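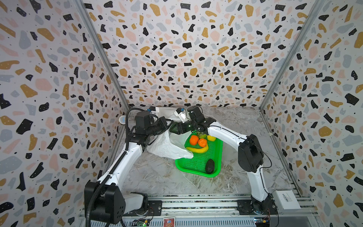 ## Section 4. Transferring Fruit from Basket to Bag

This section applies to the bagging of loose fruit at the counter stations of the Welico pantry service. It replaces the instructions issued last September. Staff who have not completed the introductory session with Denise Bramwell should read Section 3 before beginning.

### 4.1 Items Required

- One perforated plastic basket or tray with a raised rim
- One thin plastic bag, white, from the Arnton supply carton (1,000 bags per carton)
- A clean, level work surface
- The order slip

Bags are to be drawn from the open carton only. A second carton must not be opened until the first is empty.

### 4.2 Preparing the Basket

1. Wipe the counter and allow it to dry.
2. Set the basket flat on the counter, well away from the edge.
3. Check each piece of fruit for splits, soft spots and leaking juice. Damaged fruit goes into the returns bin and is entered on the slip.
4. Remove paper labels from citrus fruit if the customer has requested it.
5. Arrange the fruit in a single layer so that every piece can be reached without moving another.

**Note:** Avocados are to be checked by gentle pressure at the stem end. Color alone is not a reliable guide to ripeness, as some varieties remain green when ready to eat.

### 4.3 Opening the Bag

1. Take one bag and separate the two layers of film at the mouth. If they cling together, rub them lightly between finger and thumb.
2. Hold the bag by its top edge and lift it clear of the counter, letting air fill the lower part.
3. Turn the mouth of the bag toward the basket.
4. Bring the free edge of the film to the rim of the basket and keep the opening wide.

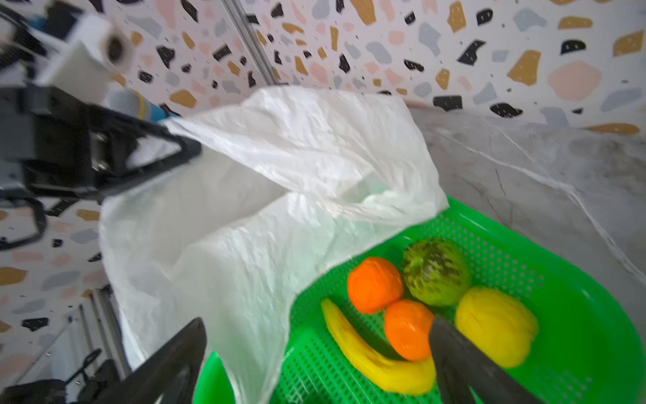
The upper edge should remain raised until the last piece of fruit has been placed. If the film slips down over the fruit, stop, lift it again and continue. Do not pull a trapped bag sharply – thin film tears easily along a fold.

**Caution:** Plastic bags present a suffocation hazard. Keep all bags, including torn ones, out of the reach of children.

### 4.4 Filling the Bag

1. Place the firmest fruit first. Lemons and other firm citrus fruit form the bottom layer.
2. Add tangerines and similar soft-skinned fruit.
3. Place ripe avocados above the citrus fruit.
4. Lay bananas on top, with the stem toward the side of the bag.
5. Lower the bag onto the counter and let the contents settle before releasing the top edge.

Fruit is to be placed by hand and must not be tipped from the basket. The filled bag should not exceed 1,175 grams. Orders above this weight are divided between two bags, and both are marked with the same order number.

### 4.5 Closing and Recording

1. Gather the mouth of the bag loosely. Do not knot it.
2. Attach the order slip with a Tosh clip.
3. Enter the weight in the station log and initial the entry.

Baskets are rinsed at the end of each shift and left upside down on the Prullow rack. Questions concerning this section should be directed to Shu-fen Lo or, in her absence, to Notburga Sutter.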